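Kakwood Play Kitchen Bench for Manipulation Research

Product page - Sedorard Research Equipment

Overview
Specifications
Method notes
Ordering

The Kakwood bench is a small kitchen unit for labs that study how robot arms handle household things. It has a timber counter, a sink with a curved tap, and a stove top, all at a height that suits an arm mounted above or beside it. It comes with the Drellis cloth protocol, a written test method for grasping and moving soft items, and with the results we collected while working the method out.

Why a cloth method

Rigid objects are easy to score. A cup is either in the gripper or it isn't, and it has one shape from start to finish. A cloth has no fixed shape, so two trials that look the same on paper can start from very different positions. Labs we supply kept telling us that their cloth results didn't match those from the lab down the hall, even with the same arm and the same software. The protocol sets out how the cloth is put down, what counts as a grasp, and when a trial is over.

What is in the protocol

Each trial begins with a single-coloured cloth dropped on the counter from a set height. The operator doesn't smooth it or turn it. The arm then has 60 seconds to take hold of the cloth, lift it clear of the counter and release it in the sink basin. A trial is scored in three stages: contact, lift and placement. A cloth that is lifted but slips before it gets to the basin scores for contact and lift only. If a corner hangs over the rim of the basin, placement is marked as partial.

Trials are run in blocks, and the cloth is swapped between blocks. Used cloths soften over time and get easier to pick up - we saw this early on and had to throw out our first set of figures.

Results

We ran 1,302 trials on the bench with a seven-joint arm and a parallel gripper. Of these, 704 ended in full placement. Most of the failures came at the contact stage, where the fingers closed on a fold too shallow to hold. Pressing the fingertips down into the bunched part of the cloth before closing gave better results than aiming for a visible edge.

A second group of 400 trials used the Tarawneh grasp planner, which picks the tallest fold within reach and ignores colour. We keep these trials in a separate file and they are not part of the total given earlier. The planner did well on thick cloth and poorly on thin cloth that lay nearly flat.

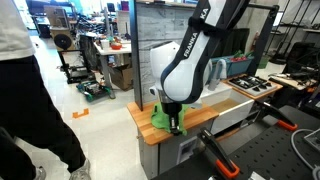
Contact force matters more than we expected. Too light and the fingers skate over the top of the fold. Too heavy and the arm stops on its own safety limit, which ends the trial. The protocol gives a starting force and a way of adjusting it in small steps, and we suggest doing this again whenever the fingertips are changed.

We have not tested suction grippers or multi-fingered hands. The scoring should carry over, but the force settings won't.

Supplied with the bench

Counter, sink and stove sections
Cabinet base
Set of test cloths
Printed protocol and score sheets
Trial records from both groups, as plain text files

The arm, gripper, mounting frame and cameras are not included.

Care

Wipe the counter with a barely damp cloth and dry it straight away. Oil the timber once a year; we do ours in January. The tap is not plumbed and the basin should not be filled with water.

Ordering

The bench ships flat in two cartons. Replacement cloths are sold in packs and should be ordered by colour, as mixed packs are no longer made.

Page updated Sun 21 November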